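会务与行政服务论坛 » 茶歇与饮水 » 【讨论】自助饮料桶的摆放与取用规范

楼主：行政科_İlker Dağdelen
发表于 2020/11/22

各位同仁：
Brustamville 会议中心现就茶歇台的布置征求意见。目前拟定如下：
1. 茶桶与清水桶并排置于白色台面，茶桶居左。
2. 取用时将杯子置于出水口正下方，纸杯与透明塑料杯均可使用。

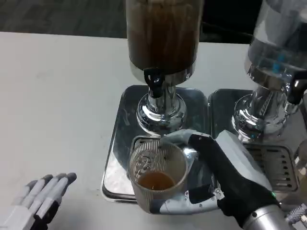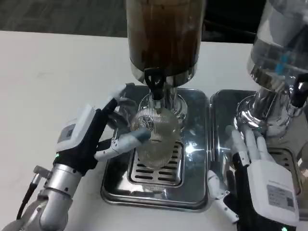
3. 每场会议按 49 人备量，散会后由当值人员清空桶体并擦拭接水盘。
4. 茶水在桶内存放不得超过 6 小时。
请于本帖下回复意见，以便汇总后修订。

2楼：Prundham后勤
原则上同意。关于第 2 项，建议统一使用纸杯。我单位自 1 月起停用薄壁塑料杯，原因是盛热茶时杯壁易软，与会人员多次反映不便持握。

3楼：Hiltberg会务组
对楼上意见持保留态度。若桶内为常温茶或冷茶，透明杯便于看清杯中余量，且与清水桶搭配使用较为合适。是否统一杯型，应视饮品温度而定，不宜一概禁止。另请楼主明确：该茶桶是否允许盛装热饮？

4楼：楼主
回复3楼：本中心规定仅供应常温茶，热饮另由保温壶提供。此项将补入正文。

5楼：Kocabaş物资管理
补充两点意见：
其一，两只桶的出水口均为黑色，建议在桶前加设中英文标签，注明“茶”与“饮用水”。颜色虽可区分，但淡茶在光线不足时仍可能引起误认。
其二，接水盘应在每次茶歇结束后取下清洗，仅作擦拭不够。茶渍积存于边角后较难去除。

6楼：Hiltberg会务组
赞同加设标签。关于接水盘，我组实行每日清洗一次，两年来未收到投诉。若每场均须拆洗，连续会议期间人手恐难安排。

7楼：Prundham后勤
清洗频次不宜以有无投诉为依据。茶水含糖时尤应逐场清洗，无糖茶可酌情放宽至每日一次。至于杯型，如确定只供应常温茶，我方不再坚持统一使用纸杯。

8楼：楼主
感谢各位答复。现拟作如下修改：第 1 项增加标签要求；第 2 项注明仅限常温饮品，两种杯型予以保留；第 3 项改为含糖饮品逐场清洗接水盘，无糖饮品每日清洗。第 4 项暂无异议，维持原文。

9楼：Kocabaş物资管理
对第 3 项仍有不同意见，盼在修订稿中注明清洗责任人。标签样式可由我处提供，首批可供 38 张，如有需要请站内联系。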